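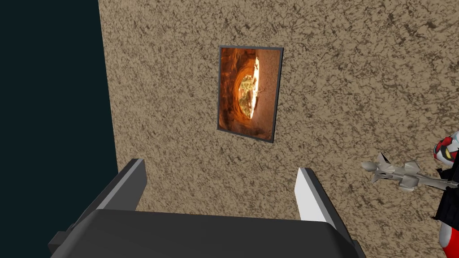
Teaching by remote – quick tips

Keep the fingers open until you're right over the thing. Move slow, stop, then close. Buditz replays every wobble you give it so don't fidget with the stick.
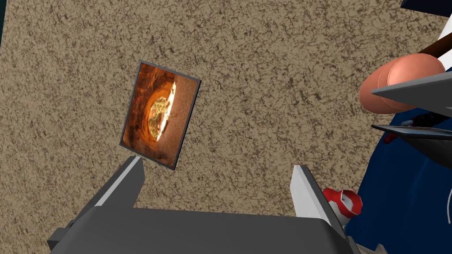

Same start pose every go. 15 good runs beat 70 sloppy ones, bin teh bad ones straight away.

Floors next. Depth is hard to judge from the wrist view. With a board flat on dark cobbles I steer for the near corner – the paler rim shows up best – then come down in small steps.

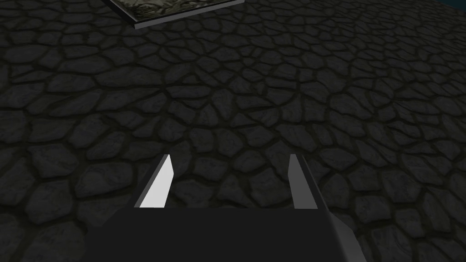 Save before tea. Lost a whole afternoon once.

Last updated: August

Related
Droment stick settings
Zoëga grip pads, cleaning
Furescombe workshop notes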